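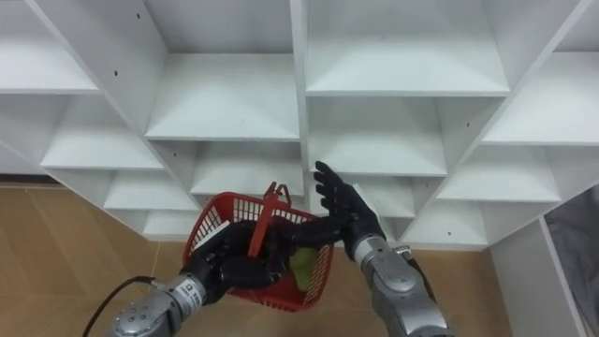
About Sostwood

Can a machine put the shopping away yet? We get asked that at every family dinner, and our answer is: sort of, slowly, and more often than it could last spring! Sostwood is a small robotics company working on household and shop-floor chores, the dull, fiddly kind that fill up an afternoon. Carrying a basket to a shelf. Picking one thing out of it. Finding a free compartment and putting the thing down gently.

How we started

Kieran Doherty spent years stocking shelves in his aunt's hardware store before he went back to school for engineering, and he still judges every robot by whether it would have been any use to him on a delivery morning. The first two of us worked out of a rented unit behind the Rellard building, with one arm, a borrowed desk and a lot of dropped oranges. We are 18 people now (three of them part-time), and we still drop things.

What we work on

Most of our days go into Imis, our two-armed system. One hand holds, the other hand works. People do this all the time without thinking about it, holding a basket by the handle while they reach in with the free hand, and it is wonderfully hard to get right. A basket swings. A handle gets in the way of the fingers. Round things roll into the corner, right where a hand has the least room.

Shelves have their own troubles. White panels all look alike to a camera, and a deep cubby is full of shadow. We love this stuff and could talk about it for hours.

Where things stand

On a good day Imis can pick up a light basket and put a few items away in roughly 2 minutes. You or I would be done before it reached the second one. Soft fruit is hit or miss, bags are mostly miss, and anything with a loose lid gets a groan from the whole room. Folding is a separate project, and a patient one.

On the shop floor we are further along. Ní Bhriain, a home goods store a short drive from our workshop, has let us try restocking after closing time since April, and their staff have been great about telling us exactly what is annoying. A good part of our to-do list comes from them.

Come and see

We open the workshop to visitors several times a year. Bring something awkward from your kitchen drawer and we'll see if Imis can shelve it. If you'd like to work with us, or your shop has a chore you'd gladly hand over, write to us through the contact page.

Page last updated 12/21/19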